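The tea person of Trernham

I got to the shop early, which was a mistake, because the door at Trernham doesn't open until ten and it was a wet morning in April. So I stood under the awning with my notebook going soft and watched the owner through the glass, moving teapots from one shelf to another and then moving them all back again. When she finally saw me she waved me in with a dish towel and said, "Oh good, you can tell me if these look better by height or by color."

By height, I said. She put them by color.

I should say up front that she asked me not to use her name. Everybody in the neighborhood calls her the tea person anyway, and she likes that fine. She has been selling kettles, pots, cups and loose tea out of this one long room for 53 months (she keeps a tally in pencil on the inside of the stockroom door, and I checked), and before that she did the books for a plumbing supply company, which she describes as "the same job, with worse smells."

I'd come to talk about kettles. I have owned a lot of bad ones! My last one whistled so faintly that I boiled it dry twice in a week, and the one before that had a handle that got hotter than the water. I told her all this before I'd even sat down and she laughed and went off to find me a chair.

"People buy a kettle by looking at it on a shelf," she said. "Then they get it home and fill it, and it's a whole different animal. You have to pick it up full. I let people fill them here. The sink's right there, go ahead."

So I did. She had me try a tall enameled one from Kalness first, and it was lovely to look at and I could not pour it without my elbow going up by my ear. "See," she said. "Great kettle if you're six foot four."

The second one had a long curvy spout and I got water on my shoe. She handed me the dish towel and didn't say a thing about it.

How did she get so particular? She blames her grandmother, who had one kettle her whole married life and never let it leave the stove. "It was dented on one side from when my uncle dropped it down the cellar stairs. She'd turn the dent to the wall when company came. I thought all kettles were like that, you had one and it had a good side." She still has it at home. No, she won't sell it, and yes, people have asked.

We talked for a while about tea itself, and I'll confess I am a bag-in-a-mug person and had been hoping it wouldn't come up. She was very nice about it. She has 361 customers on her mailing list and says most of them started with bags, and plenty still use them on weekday mornings. She does too. "I'm not getting the scale out at six a.m.," she said. "I want to be warm and I want to find my keys." What she does care about is the lid. She thinks a loose lid is the most annoying thing in any kitchen, and she went down the whole shelf tipping pots over a folded blanket to show me which ones hung on and which ones jumped.

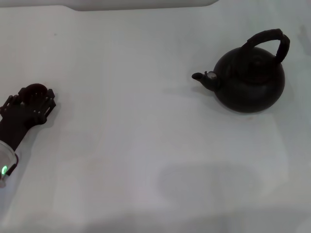 I asked which one she'd save in a fire, expecting her to duck the question, and she didn't even blink. It's the squat black one, the one with the wide round belly and the low knob in the middle of its lid. She likes it on a plain white table with nothing crowding it, and I have to say she's got a point, because a dark pot with a bit of shine on the shoulder really does hold its own against all that white. "I don't put a cloth under it, I don't put flowers next to it," she said. "It doesn't need the help." She likes the faint rings in the lid too, and told me she runs her thumb over them while she's on the phone with suppliers. I asked if she was on hold a lot. "You have no idea," she said.

By then there were customers, so our interview turned into me sitting on a step stool and eavesdropping. A man came in wanting something for his sister's new apartment and left with a tin of smoky Shahbazi black tea and no kettle at all. I thought that was a lost sale. She thought it was the right one. "He didn't know what kind of stove she has. He's going to call her and come back."

Then two students wanted to know if they could make ramen in a teapot. She said please don't.

She came back over and picked up right where we'd left off, on the subject of descaling. I won't give you all of it (there was a lot of it) but she uses plain white vinegar and water, lets it sit while she does the breakfast dishes, rinses it out, then boils a potful of clean water and tosses that. In our town the water is hard enough that she does it every 2 weeks. I have never done it once. I told her so, and for the first time all morning she looked at me like I'd tracked mud in.

"Go home and look inside your kettle," she said. "With a flashlight."

I did, that night. I'm not going to tell you what it looked like.

Does she ever get sick of it, talking about spouts and handles all day? A little, in December, when everybody wants gift wrap and the good ribbon runs out. Her idea of a perfect day is a slow one in early spring with the radio on and one person who wants to try every pot in the place. She'd like a bigger sink. She'd like the landlord to fix the back step. She's thinking of carrying a small line of cups from Ralorow next fall, the ones without handles, though she keeps burning her fingers on the samples and isn't sure what that says about them.

I asked if she had a last piece of advice and she thought about it while she wiped down the counter. "Measure your shelf," she said. "Handle up. Everybody measures with the handle down."

I bought one, by the way. It's a little green one with a short spout, and I tried it full three times before I let her ring it up. It doesn't fit on my shelf.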